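October, morning
Emese Szekeres

Continued from the notes on the Fukau order. Arsen called the chamber of commerce again about the certificate of origin. They will accept our form, but the tariff code must be the same on the invoice and on the packing list. On ours it was different. My mistake, I copied it from the old Flondik file.

Price: Fukau asks for 2,000 pieces of the small hinge and wants to pay 55 days after delivery. Rozália does not like it. She proposes 30 per cent in advance and the rest at 55 days. I have written this to Oratile, who will meet their buyer at the trade council dinner.

Samples: from the batch of 82 we put aside 5 with a rough edge. Sosina will file them again, same colour of zinc, no new plating. The others can go to Bozsik for the salt spray test.

Still open: who pays the insurance from the port to their warehouse. In the draft contract it is us, in their email it is them. Do not sign before this is clear.
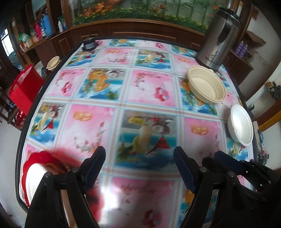 Oratile also needs the price list in French before he leaves. I have the first page translated, the second is with Arsen.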